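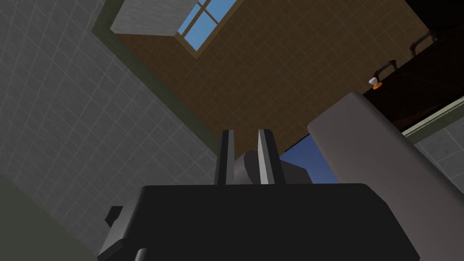 Singers Wanted for the Lirton Community Chorus
Posted 5/20/19

Do you sing in the car? Do you hum the alto line at weddings when everybody else is on the tune? Come sing with us! The Lirton Community Chorus is looking for new voices in every section for our fall season, and we would be especially glad to hear from tenors (we have four, and they are tired).

What we're singing
The big piece this season is a set of river songs collected in the Flilholm valley and arranged for mixed voices, piano and two fiddles. Some of them are work songs with a good stomp to them, a couple are lullabies, and one is a very long complaint about a ferryman. We'll fill out the second half with rounds and a few old favorites the audience can join in on. The concert is in November at Lamptey Hall, which seats 414 and has a lovely warm sound from the stage.

Who can join
Anyone 16 or older. You don't have to read music, though it helps if you can follow the words on a page and are willing to practice at home. Our director, Milan Van Wijk, records every part separately so you can learn by ear, and plenty of our strongest singers have learned that way for years. If you do read music, wonderful, we'll probably sit you next to someone who doesn't.

There is no audition as such. Milan will meet with you for ten minutes before your first rehearsal, run a few scales at the piano, and work out which section suits your voice. People who have been told all their lives that they're sopranos sometimes go home as very happy altos.

Rehearsals
Tuesday evenings, 7:00 to 9:00, in the upstairs room at the Fellel Street Library. Use the side door after 6:30. We take a break at 8:00 for tea and whatever somebody has baked. Please plan to be at most of the rehearsals, and at all of the last three before the concert. If you work shifts, talk to us, we've made it work for nurses and bus drivers before.

Cost
Dues are $22 for the season and cover your music folder. If that's a stretch, just say so on the form and it will be waived, no questions.

Also needed
A page turner for the concert, one more fiddle player (comfortable in D and G, able to come to five rehearsals), and someone with a decent eye to lay out the program. We print 500 copies and last year's went to the shop with the second half missing, so a careful proofreader would be very welcome too!

How to sign up
Pick up a form at the library front desk or ask for one at any rehearsal. Tell us your name, the best way to reach you, whether you've sung before, and a song you love. You're also welcome to sit in for an evening before you decide. Bring a pencil and a bottle of water.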